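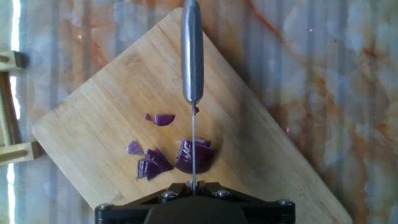 Stella Khaemba wrote to say that she read last year's sign-up sheet three times and still could not tell whether she was adopting one family or joining a group that adopts one. She asked us to put the answer first this year, so it is first.

Mindidlow Holiday Sponsors – Frequently Asked Questions

Am I sponsoring a family by myself?
Only if you check the box that says "full sponsor." Everyone else is placed in a shared sponsorship with other people or groups until the family's list is covered. You will be told which items are yours. You do not have to contact the other sponsors, but we can pass along an email address if both sides agree.

How many families are on the list?
We take 60 families. That number is set by what we can pack and deliver, and it does not change after the list closes. Families who apply after that are sent to the Dimwood pantry, which runs its own program and has its own form.

How are families chosen?
School counselors and the Dimwood pantry refer them. A family can also apply on its own at the front desk of the Sosau Street hall. We ask for proof of address inside the Mindidlow school district and the ages of the children. We don't ask for pay stubs.

When do I have to sign up?
Sponsor forms are open through the month of November. Family lists go out as forms come in, so an early form gets an early list.

What does it cost to be a full sponsor?
Plan on $110 per child, plus the grocery card. Some sponsors spend less by shopping sales and that is fine as long as every item on the list is there. Please don't go far above it. Families on the same street talk to each other, and large differences have caused hard feelings.

What is the grocery card?
A $60 store card for each household, whatever its size. It replaces the food box we used to pack. Families told us they would sooner pick their own holiday food, and we were throwing out a lot of canned yams. Shared sponsorships split the cost of the card.

Can I still give food?
Not through this program. Take it to the pantry in Dimwood during their open hours. They accept fresh fruit and vegetables as well as canned goods, but call ahead if you have more than a trunkful. 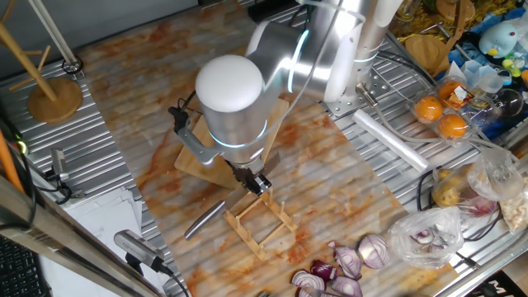 Cutting board, small wooden rack and knife.

What kinds of things are on a family's list?
Each child has one clothing item, one pair of shoes or a coat, and one toy or book. Each household can also ask for one item for the home. Bedding and cookware are the usual requests. Sizes were given by the parents on the day they applied, so if something looks wrong for the child's age, ask us before you buy.

Do gifts have to be new?
Yes, with tags on when possible. Household items must be new too. We have turned away good used blankets and we know that is frustrating, but we don't have a way to wash or sort them.

Should I wrap the gifts?
No. Put each child's gifts in a bag with the family number and the child's letter on the outside, for example 14-B. Add a roll of wrapping paper and tape if you like. Parents do the wrapping at home.

Please do not put names on the bags, including your own. A card inside is fine.

Where do I drop things off?
At the side door of the Sosau Street hall, the one by the ramp. The front door opens into the dance school's waiting room and they have asked us – twice now – to keep bags out of it. Drop-off times are printed on your family list.

I can't make any of the drop-off times. What then?
Mushi Hardware on the corner will hold bags behind the counter. Tell them the family number and get the yellow slip. Without the slip we can't tell who left what.

Can our club or class sponsor as a group?
Yes, and most of our full sponsors are groups. Name two contact people on the form. Last year one school club had a single contact who got the flu, and the coats sat in a locked classroom over the weekend.

Elibariki Tanui handles group sign-ups. If your club votes on its spending at a monthly meeting, let him know the date and he will hold a family for you until then.

Can I meet the family?
No. Lists have ages and sizes but no names or addresses. Thank-you notes, when families write them, are passed on to sponsors after New Year's.

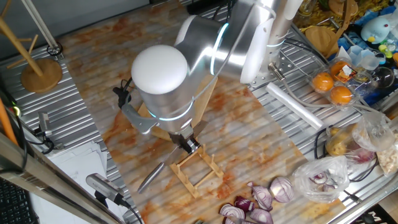 Oranges in a clear carton, with a wooden rack and board.

Can I give money instead?
Yes. Checks go to Mindidlow Holiday Sponsors, with "families" on the memo line. Cash can be handed in at the hall and you will get a paper receipt. We use it to fill gaps in shared lists first, then for grocery cards.

Do you need help on delivery day?
Yes. Deliveries go out on a Sunday, starting at 1 p.m. Drivers need a license, their own insured car and a phone. Two people ride in every car. Teenagers can ride along with a parent or guardian.

What if nobody is home?
Call the number on the slip and wait ten minutes. If there is no answer, bring everything back to the hall. Do not leave bags on a porch or with a neighbor.

My question isn't answered here.
Leave a message at the hall or write it on the back of your form. Calls are returned in the evening.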